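Neue Finger für Clanda: Zweiarmstation greift wieder sauber

2020-02-08 - In der Werkstatt von Skiveo wird wieder gegriffen! Nach einer gründlichen Überholung ist die Zweiarmstation Clanda zurück im Betrieb, und wer in den letzten Tagen vorbeigeschaut hat, konnte Maj-Britt Solberg und Khải Cù dabei zusehen, wie sie ein Gelenk nach dem anderen durchgingen, die Kabel neu verlegten und am Ende beide Greifer frisch einmaßen.

Angefangen hatte alles mit einer Kleinigkeit. Seit Oktober schloss der linke Greifer nicht mehr ganz parallel, die Finger trafen sich vorne einen Hauch zu früh. Bei großen Teilen fiel das kaum auf, bei flachen rutschte immer wieder etwas weg. Im Wartungsbuch standen zu diesem Zeitpunkt 2842 Betriebsstunden, vorgesehen war der Tausch der Führungen eigentlich schon früher. Also wurde gleich richtig aufgemacht: neue Führungen links und rechts, neue Fingerpaare, dazu 9 Schrauben am Ellbogengelenk, die mit frischer Sicherung und Drehmomentschlüssel wieder hineinkamen.

Am meisten Zeit hat die Kabelführung gekostet. Die alten Leitungen lagen zu straff am Unterarm und scheuerten, sobald das Handgelenk weit eindrehte. Jetzt haben sie zum Greifer hin eine lockere Schlaufe, die auch in den Endlagen noch Luft lässt - eine einfache Lösung, auf die das Team zu Recht stolz ist. Die Länge wurde mit einer Schnur ausprobiert, bevor das erste Kabel zugeschnitten war.

Danach kam der schönste Teil, das Einfahren. Für jeden Arm sind 100 Griffe mit bunten Klötzen vorgeschrieben, erst langsam, dann mit normalem Tempo. Dabei wird notiert, mit welcher Kraft die Finger schließen und ob das Teil nach dem Anheben gerade bleibt. Erst wenn die Werte stimmen, folgen weichere und unregelmäßige Gegenstände. Insgesamt kamen so fast 571 Protokollzeilen zusammen, die Duyên Chu gerade auswertet. Die ersten Kurven sehen prächtig aus, links wie rechts!

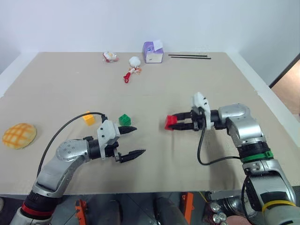
Marcelino Alcaraz würde die Nullstellung der Greifer künftig jede Woche prüfen und damit keinesfalls bis zur nächsten großen Wartung warten. Der Fehler sei im Herbst ja schleichend gekommen, meinte er, und mit einer Fühlerlehre zwischen den Fingern sei die Kontrolle in ein paar Minuten erledigt.

Der Vorschlag ist schon im Wartungsplan gelandet. Die ausgebauten Führungen werden vermessen, ein zweiter Satz Finger liegt im Schrank bereit. Als Nächstes ist die Schwesterstation Menier an der Reihe, mit derselben Kabelschlaufe und hoffentlich ebenso viel Freude beim Schrauben.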